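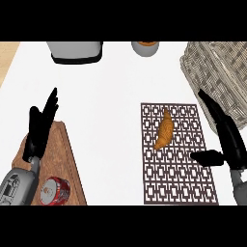 Page 17

Lamix 20 Compact Laminate Benchtop
Product data: Lardale surface range

Description

Lamix 20 is a solid-core compact laminate panel for horizontal work surfaces in offices, schools, clinics and light workshops. Layers of resin-treated kraft paper are pressed under heat with a melamine face on both sides. The core is through-dense, so exposed edges can be machined and polished and need no edge strip.

The panel is supplied in one thickness. For vertical linings and splashbacks, refer to the 6 mm panel in the same range.

Specification

Thickness: 20 mm
Sheet length: 3,266 mm
Core colour: black, or white to order
Finish: Matt, Fine Grain
Face colours: Chalk, Gypsum, Lake Grey, Horkska Blue
Edge: square with 1 mm arris as standard; pencil round on request
Fire group: refer to current test certificate, supplied with quotation
Indoor use only

Horkska Blue is not available with the white core. Gypsum replaces the former Off White, and the two should not be joined on the same run – the new face is slightly cooler in tone under fluorescent light.

Support and spans

Continuous support is preferred. On open frames, set bearers at centres no greater than 600 mm and allow an unsupported overhang of up to 250 mm at the front edge. Where a vice, monitor arm or other point load is to be fixed, place a bearer directly beneath it. The published span figures assume an evenly distributed load.

Cut-outs weaken the panel. Internal corners must have a minimum radius of 6 mm, drilled before the sides are cut. Square internal corners void the warranty.

Storage and conditioning

Store sheets flat on a full-size base board, face to face, with the top sheet covered. Do not lean sheets against a wall. Condition the panels in the room of installation for 72 hours with both faces open to the air. Panels fixed straight from a cold warehouse can bow once the heating is on.

Fixing

Fix from the underside with machine screws into threaded brass inserts. Wood screws are not suitable. Oversize the holes in the frame by 3 mm to permit movement, except at one central fixing point, which is left tight. Leave a 2 mm gap at walls and fill with neutral-cure silicone in a matching colour.

Joints between sheets are splined and bonded with two-part polyurethane adhesive. Remove squeeze-out immediately with the solvent named on the cartridge – cured adhesive can't be taken off a matt face without marking it.

Cleaning

Wipe with warm water and a mild detergent, then dry. Methylated spirits may be used on ink. Abrasive pads and cream cleansers will polish the surface and leave shiny patches. Bleach should be rinsed off within ten minutes. Use a mat under hot trays.

Ordering

Standard sheets in Chalk and Lake Grey are held at the Lardale warehouse. Other colours are made to order from the Cárdenas plant. Cut-to-size orders require a dimensioned drawing showing face side, edge treatment and the centreline of every cut-out. Offcuts are not returned unless requested on the order.

Samples and quotations: Beverley Cosgrove
Technical enquiries and span checks: Warrick Kingi

Data current at Aug 15, 2020. Supersedes all earlier sheets for this product.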